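Call for Participants: Working Conditions and Professional Voice among Hourly Paid University Teaching Staff

The Mendum Centre for the Study of Academic Work invites expressions of interest from current and former hourly paid teaching staff who would be willing to take part in a research project on employment and representation in higher education. The project is led by Dr Raili Tikkanen, with Dr Junaid Jafri as co-investigator, and has received a favourable opinion from the Centre's research ethics panel.

Background

A large share of undergraduate seminars, laboratory classes and language tuition is delivered by staff engaged by the hour. Many of these staff hold contracts at more than one institution, and a good number are also registered for a research degree. Their pay may or may not include an allowance for preparation, marking and meetings with students. Their names do not always appear in departmental lists, and they are often absent from the meetings at which changes to teaching are discussed.

Earlier work at the Centre, carried out under the direction of Professor Tatiana Kadlec, examined the written policies of universities on the engagement of hourly paid staff. That study drew on documents alone. It did not ask how the policies were understood by the people to whom they applied, or whether those people had any part in drafting them. The present project takes up both questions.

We are interested in how hourly paid staff learn about their terms of employment, whom they approach when something goes wrong, and what they regard as a reasonable say in the running of a department. We also wish to hear about experiences of trade union membership, including the decision not to join or to leave. Participants need hold no particular view on any of these matters.

Who may take part

We hope to recruit 116 participants across the arts and humanities, social sciences, sciences and professional subjects. You are eligible if you:

are aged 18 or over;
have taught at a university or other higher education provider in the United Kingdom on an hourly paid basis for at least one full term within the last three years;
were responsible for teaching, demonstrating or assessing students at undergraduate or postgraduate level.

Postgraduate research students who teach are welcome to apply, as are retired staff who have returned to teach on an hourly basis. Staff who have since moved to a salaried post remain eligible if they meet the conditions above. We would particularly welcome applications from laboratory demonstrators, studio tutors and workshop instructors, who were few in number in the pilot stage.

Members of the Centre's own staff, and persons at present supervised by a member of the project team, are not eligible.

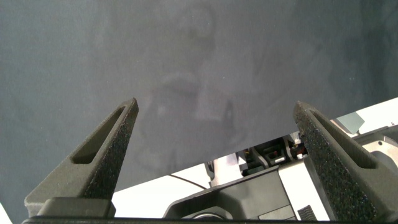 What participation involves

Each participant will be asked to complete an online questionnaire and to attend one interview. The questionnaire asks about your subject, the pattern of your teaching and the contracts you have held. It may be completed in several sittings. The interview will last no longer than 90 minutes and may be held by telephone, by video call or in person at the Centre, as you prefer. Evening appointments are available up to 8 pm.

A smaller group will be invited to keep a work diary over a period of six weeks during the autumn term. Diaries will be kept through Prikero, the Centre's secure online system, and an entry should take only a few minutes at the end of each working day. Paper diaries can be supplied on request. Taking part in the diary stage is optional, and declining it will have no bearing on your participation in the rest of the study.

Towards the close of the project, nine participants will be invited to join an advisory group, which will meet on three occasions to discuss the draft findings and comment on the recommendations. The group will be chaired by Danish Bukhari and its members will be paid for their attendance and for the reading of papers in advance.

Payment and expenses

Participants will be paid for the interview and, where applicable, for the diary stage. The current rates are set out in the participant information sheet, which will be sent to you before you are asked to make any decision. Travel within the United Kingdom will be reimbursed at standard class on production of receipts. Reasonable costs of childcare or other care may also be claimed, provided that they are agreed beforehand.

Please note that payments may be treated as income for the purposes of tax or benefits. Applicants who hold a student visa should check the conditions of their stay before accepting payment.

Confidentiality and withdrawal

Interviews will be recorded with your consent and transcribed by a member of the project team. Names of individuals, departments and institutions will be removed from the transcripts, and small details which might identify you – an unusual combination of subjects, for example – will be altered or left out. Your employer will not be told that you have taken part, and we shall not contact any institution about matters raised in an interview.

You may withdraw at any point without giving a reason. If you withdraw within six weeks of your interview, your recording and transcript will be destroyed. After that time it may not be possible to remove your contribution from the analysis, although no direct quotation will be used without your agreement.

How to express an interest

Please complete the short form available from the Adiline Research Office, or write to the project administrator, Tarek Karaki, at the Mendum Centre, Zacharias Building. You should state your subject area, the kind of teaching you have undertaken and the most convenient means of contacting you. There is no need to name your employer at this stage, and we suggest that you use a personal email address.

Expressions of interest should reach us by the end of October. All applicants will receive a reply. Where more people come forward from one subject than can be included, places will be offered with a view to balance between subjects, regions and types of institution, and the remaining applicants will be placed on a reserve list unless they ask us not to do so.

The form and the information sheet are available in large print and in audio format. Requests for these, and for any adjustments to the interview arrangements, should be addressed to Mr Karaki. Questions about the conduct of the research may be put to Dr Tikkanen. Complaints should be directed to the Head of the Adiline Research Office, who is independent of the project team.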